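Bench tips: showing a two-armed robot a peg board by remote control

Set the pegs out before you put the gloves on. Once you are driving the hands, fixing a stray part is slow work.

Keep both hands raised over the board while you pick your next part. Come straight down to grasp, then lift before you move sideways.

Do 40 runs under one light, then change the color and do 40 more. Leave the room lights alone in between.

Hang plain black cloth behind the table. Ours at Sudthorpe is full of folds and works fine.

Throw out any run where you stopped to think — the pauses get learned too.

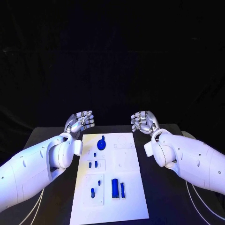
Blue parts, white board, different light:
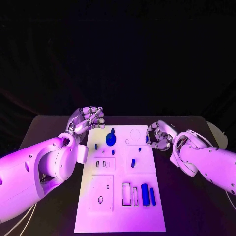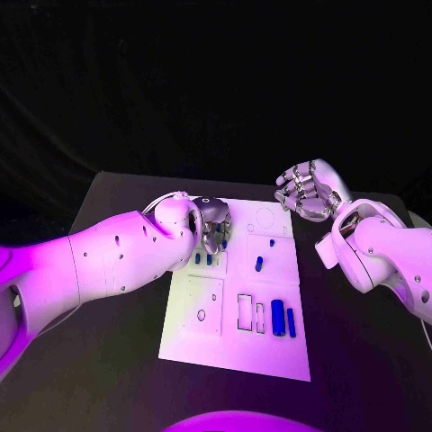
Saengthong wrote in to say that 2 people should trade off every half hour, as tired hands start cutting corners on the way down.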